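Stulinora 手压喷壶文案与售后留言数据集
说明文件

概述

Stulinora 收集的是家用手压喷壶的商品文案,以及买家在售后渠道留下的文字。喷壶指浇花、喷药、擦玻璃时用的那种带打气杆或扳机的小容器,不包括背负式喷雾器和电动喷雾器。文案部分共 1,000 条,售后留言部分共 300 条,全部为中文。两部分通过商品编号关联,但不是每个商品都有留言,也不是每条留言都能找到对应的商品。

文案来自 Kanano 网店历年上架时填写的长描述字段。留言由 Kanano 的客服后台导出,导出时已去掉买家姓名、电话、地址和订单号。数据里出现的两个主要品牌是 Bailly 和 Hastier,其余品牌条数很少,统一归到“其他”。

整理这份数据的起因很简单:文案里写的东西和买家问的东西对不上。文案喜欢写雾化细腻、手感轻巧、颜色清新,买家问的是密封圈多大、喷头能不能单独买、装过除草剂以后还能不能浇菜。我们想把两边放在一起,看看哪些信息在文案里一直缺着。

本版本发布于 2019年11月14日。

文件组成

copy.csv 商品文案,每行一条
messages.csv 售后留言,每行一条
labels_claims.csv 文案中的卖点标注
labels_topics.csv 留言的主题标注
summary.csv 人工摘要
guide.txt 标注说明全文
changes.txt 修改记录

所有文件均为 UTF-8 编码,逗号分隔,首行为字段名。文本字段里如果有换行,已替换为两个空格。原文中的全角标点没有改动,表情符号保留。用表格软件直接打开时,有些版本会把商品编号开头的零去掉,请按文本类型导入。

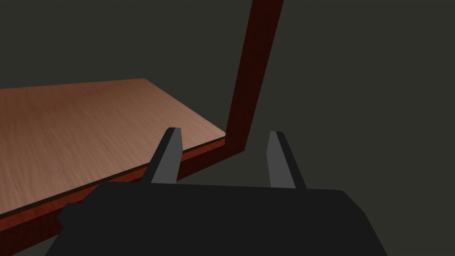

copy.csv 的字段

item_id:商品编号,字符串。同一款喷壶的不同颜色共用一个编号,不同容量用不同编号。
brand:品牌。取值为 Bailly、Hastier、other。
type:结构类型。pump 为气压式,trigger 为扳机式,unknown 为文案里看不出来。
capacity_text:文案中关于容量的原文,未换算。有的写升,有的写毫升,有的只写“大容量”。
body:文案正文。
season:上架季节,spring、summer、autumn、winter,缺失时为空。
source_note:录入人员的备注,多数为空。

capacity_text 没有做统一换算,这一点有人问过。原因是同一条文案里经常出现两个容量,一个是壶身总容积,一个是建议装液量,单看文字分不清哪个是哪个。需要数值的使用者请自行处理,并在报告里写明取的是哪一个。

messages.csv 的字段

msg_id:留言编号。
item_id:对应商品编号,找不到时为空。
text:留言正文,仅含买家发出的第一段文字,不含后续对话。
channel:留言渠道,chat 为在线咨询,form 为网页表单,review 为商品评价。
after_use:买家是否提到已经使用过,yes、no、unclear。

在线咨询里的留言普遍很短,常见的就是“漏气”两个字。表单里的会长一些,通常说明什么时候买的、装过什么液体、哪个部位出问题。评价里夹杂着快递和包装方面的内容,我们没有删,用主题标签区分。

卖点标注

labels_claims.csv 把文案里的卖点切成片段,每个片段给一个类别。类别如下。

雾化:关于雾滴粗细、喷幅、是否可调成直线水柱。
省力:关于打气次数、扳机手感、连续喷洒时间。
材质:关于壶体、喷嘴、打气杆的材料。
密封:关于不漏水、不漏气、密封圈。
安全:关于泄压阀、锁定装置、儿童不易开启。
适用液体:关于可以装什么、不可以装什么。
外观:关于颜色、造型、摆放效果。
配件:关于附送或可单独购买的零件。
空话:没有可以核对的内容,比如“品质之选”“园艺好帮手”。

空话这一类最初不叫这个名字,叫“泛泛描述”。标注时大家嫌长,一直口头叫空话,后来文件里也跟着改了。它的边界比较麻烦。“轻轻一按,雾如晨露”算雾化还是空话,标注员的意见分成两派。现在的规则是,只要能看出在说哪一项性能,哪怕写得很虚,也归到那一项。所以这一句归雾化。

“升级款”单独出现时归空话。“升级密封圈”归密封。“全新升级喷头,雾化更细”切成两段,前半归配件以外的部分暂不标,后半归雾化。这条规则在 guide.txt 里有更多例句。

主题标注

labels_topics.csv 给每条留言一到三个主题,按在留言中出现的先后排列。主题包括漏气、漏水、堵塞、打不上压、断裂、缺件、配件购买、用法、液体兼容、气味、物流、退换、表扬、其他。

漏气和打不上压容易混。区分办法是看买家描述的是结果还是部位。说“打了半天没压力”的标打不上压,说“盖子那里咝咝响”的标漏气,两样都说的两个都标。堵塞只用于喷嘴出不来水或者出水歪斜的情况,吸管掉了导致喷不出水的标缺件或断裂,看原文怎么讲。

液体兼容包括买家问能不能装的,也包括装了以后出问题来反映的。常见的有稀释后的洗洁精、自制的大蒜水、84 消毒液、酒精、各种园艺农药。数据里买家的做法和客服的答复都不构成使用建议,有些做法明显不妥,我们原样保留。

摘要

summary.csv 是给文案写的摘要,每条最多 50 个字,要求只写可以核对的信息。写摘要的人看不到卖点标注。如果一条文案里没有任何可以核对的信息,摘要栏写“无”。写“无”的文案我们没有剔除,做生成类任务时请先决定要不要用。

摘要里不出现品牌名。容量照抄原文。颜色只在文案明确列出时写,多于三种颜色时写“多色”。

标注过程

标注由 Eugénie Baudry 和 Quentin Boyer 完成,标注说明由 Armelle Cordier 起草,Tülin Çınar 负责抽查和最后定稿。两位标注员都读写中文,其中一位在园艺用品门店做过导购,对零件叫法比较熟。

正式标注前先用一小批文案试标,试标的结果没有放进数据。正式标注中,从文案里抽出 200 条由两人各标一遍,其余每条只有一个人标过。双标部分的两份原始结果都在 labels_claims.csv 里,用 annotator 字段区分,裁定后的结果 annotator 字段为 final。单标部分没有 final 行,直接用原始行即可。

两人分歧主要集中在空话和外观之间,其次是材质和安全之间。“加厚壶身,安心使用”就是后一种,最终按材质处理,“安心使用”归空话。适用液体的分歧很少。

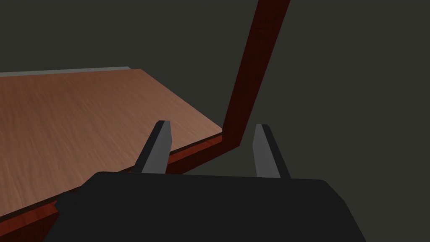

清洗步骤

导出后的文案先按正文去重,完全一样的只留最早上架的一条。只改了一个颜色词的文案算重复,只改了容量的不算。接着删掉促销信息,如满减、包邮、赠品数量,这些内容随活动变化,和商品本身没有关系。促销句和卖点写在同一句话里时,整句保留。

留言部分由 Baptiste Guillot 写脚本去除个人信息,之后逐条人工看过一遍。去除的内容用方括号加类别代替,例如 [电话]、[地址]。买家在留言里提到的城市名保留,街道和小区名去除。如果使用者发现漏掉的个人信息,请写信给我们,并注明 msg_id,不要在公开场合贴出原文。

错别字不改。“喷壶”写成“喷胡”、“密封圈”写成“蜜蜂圈”的都有,后一种还不止一处。做检索的话建议准备一张同义和误写对照表,我们手头的那张不完整,暂时没有放出来。

零件叫法

留言里同一个零件的叫法差别很大,列一部分供参考。

喷嘴:喷头、出水口、铜头、小帽子、前面那个拧的
打气杆:手柄、气筒、拉杆、压杆、打气的把
密封圈:皮圈、胶圈、垫子、O 型圈、黑圈
吸管:里面的管子、抽水管、软管
泄压阀:放气的、红扣子、安全阀、拉环
扳机:开关、把手、按的那个

“手柄”比较特殊,有时指打气杆,有时指扳机,有时指提手。主题标注时遇到断裂的手柄,只标断裂,不推断是哪一个。“喷头”在文案里通常指喷嘴连同扳机的整个上部,在留言里多半只指最前端的喷嘴,两个文件对比时要留意。

建议用途

可以用于文案卖点抽取、售后留言分类、文案与留言之间的信息缺口分析,也可以用来给写商品描述的人做参考。Kanano 自己的用法是在上架模板里增加了密封圈规格和可购配件两栏,参考了配件购买类留言的内容。

不建议用途

不建议用来比较品牌质量。留言只来自一家网店,各品牌销量不同,这里没有提供销量,留言多少说明不了哪个品牌更容易坏。不建议根据留言训练自动回复液体兼容问题的程序,涉及农药和消毒剂的问题应当以产品标签为准。也不建议把文案当作商品参数的依据,很多型号已经停售,在售型号的规格也可能变过。

已知问题

一部分文案的 type 为 unknown,原本配有图片,只看文字分不出结构。本数据集不含商品图。

season 字段在较早的记录里缺失较多。补录时有几条按最后修改时间填,和真正上架的季节可能不符,这几条在 source_note 里写了“补”。

Hastier 的文案有一批是从别的语言翻译过来的,句式和其他文案不太一样,“请勿倒置喷洒超过必要时间”之类的句子就是这样来的。没有单独标记,做语言风格分析时会受影响。

评价渠道的留言偏短偏正面,表单渠道几乎全是问题。按渠道分开统计比较稳妥。

修改记录摘要

10 月的内部稿里,labels_topics.csv 把气味归在其他下面,本版单独列出。内部稿中的 item_id 有几处首位零丢失,已修正。摘要中误写的品牌名已删除。拿到过内部稿的使用者请整体替换,不要只换单个文件,留言编号重新排过。

许可与引用

数据可用于研究和教学,转发时请附上本说明文件。商品文案的著作权归原写作者或品牌方,不得直接用于商品销售页面。引用时写数据集名称 Stulinora、整理者姓名和发布日期即可,整理者按以下顺序:Armelle Cordier,Tülin Çınar,Eugénie Baudry,Quentin Boyer,Baptiste Guillot。

反馈

发现标注错误请提供文件名、编号和建议的标签,有理由的话写一两句。卖点切分长短不一的问题我们已经知道,下一版会统一处理标点是否包含在片段内。零件叫法的补充随时欢迎,尤其是南方各地对打气杆和密封圈的说法。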